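Small-parts packing table moves into the old Studero shop

I stopped by the Studero building last month to see the new packing table, and I stayed a lot longer than I planned to. Riis, the mail-order craft supply outfit, now sorts its small stuff there — little bottles, jars, sample pots, anything that used to roll off the bench in the old place on Flundard Street.

The idea is pretty simple. Every small item gets a turn in a shallow tray with a low rim before it goes in a box, so you can look it over on a plain dark background and catch a bad cap or a missing lid. Riis shipped 3,000 orders out of the old room last year, and 201 of them came back with something wrong inside. I'd want a tray too!

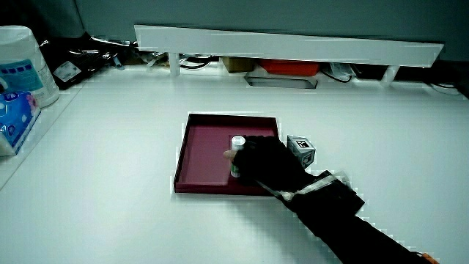 One longtime customer wrote to me that she couldn't care less about the table as long as her bottles stop showing up on their sides in the box, and she'd like the paper padding back while they're at it.

Fair enough. The padding is coming back in December, I'm told, along with a sturdier carton from Zivent. The tray stays either way. I liked it more than I thought I would (I'm a sucker for that deep red color), and a small pale thing standing on it is awfully easy to spot against all that dark red.
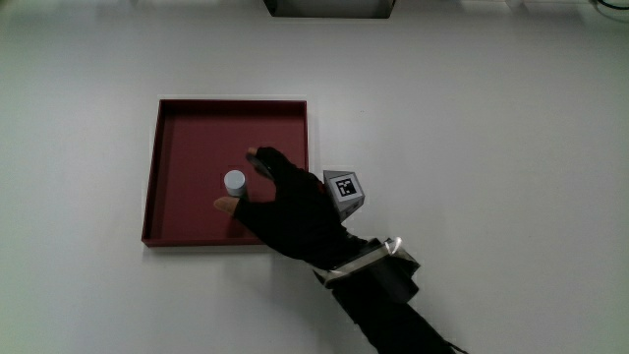 Hours and pickup

The pickup window opens at 10 a.m. and closes at 4 p.m., same as before. Use the side door, number 62, and have your order slip handy. Parking is behind the building — the lot has 77 spaces and fills up by lunch, so I'd go early.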